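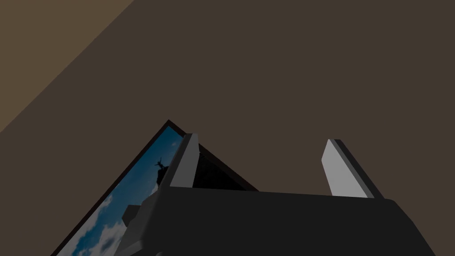

Chae-won Yook said that 940 a month was too much for a rehearsal. She said it with her coat on, standing at the back of my office with the Clerero brochure rolled up in her hand. If they wanted to sell us a robot they could bring one over on the ferry and let it wash a cup.

I told her they would, in September, if we signed.

"And until then we pay to watch it think."

I didn't have a good answer. Tendusmont had 200 holiday flats on Skurkholm that winter and not enough people to clean them. I had been asked to look at Clerero and write a page on whether we should take it. The service was called Do. You sent them the layout of a kitchen and a list of what guests leave behind, and they built it on their own machines and let the robot practise there. When it was good enough, the real one came.

I had been given a login and a month's trial. I did most of my watching after six, when the phones stopped. I made tea, opened the run for the day and wrote down what I thought. My notes from the first week say things like "slow" and "does not seem to know it is slow".

Chae-won took to coming in at about that time as well. She had run the cleaning on the north side of the island longer than I had lived there, and she watched the screen with her arms folded.

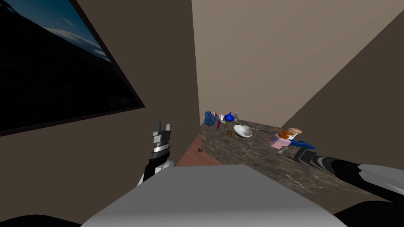
The second week was better, or we had got used to it. I started keeping a proper list, with the price on one side and the faults on the other. Support was good. I wrote to them at night and there was an answer by breakfast, always polite, always signed by the same initial. The manual was poor. It used "item" for everything from a spoon to a sofa, and the page on stopping a run told you to see the page on starting one.

"Ask them who wipes underneath," Chae-won said.

I asked. The answer came back that wiping was a separate module and cost 400 more.

She laughed at that for a good while, and then she pulled the other chair over and sat down, which she had not done before. She wanted to know if the robot got tired. I said no. She wanted to know if it minded being started again from the beginning, over and over, with everything put back out for it. I said I didn't think it minded anything.

"My first summer I did a kitchen again because the owner found a hair," she said. "I minded."
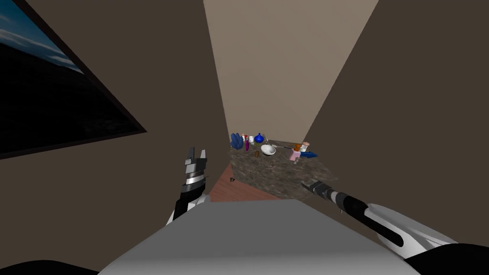 My page for Tendusmont was due by the end of the month and I had written it in my head both ways. The yes version was shorter. I had the run open while I typed, and Chae-won leaned in and put her finger on the glass, on the crumpled blue thing in the back corner of the counter by the little bottle with the red and white label. That was where she would begin, she said. You start at the back and come forward, or you end up reaching over the bowl and knocking it. She said it as though to a new girl. Then she waited, and I understood that she was waiting for it to listen.

I typed that into the box marked Comments. Start at the back. I put her name after it - she made me spell it out in full - and sent it off to the initial.

The answer was there at breakfast. They thanked Chae-won Yook for her suggestion and asked if she would be willing to give more of them, and what she charged.

I printed it and left it on her van, under the wiper. Then I went back in and started on the page again, from the top, with the price first.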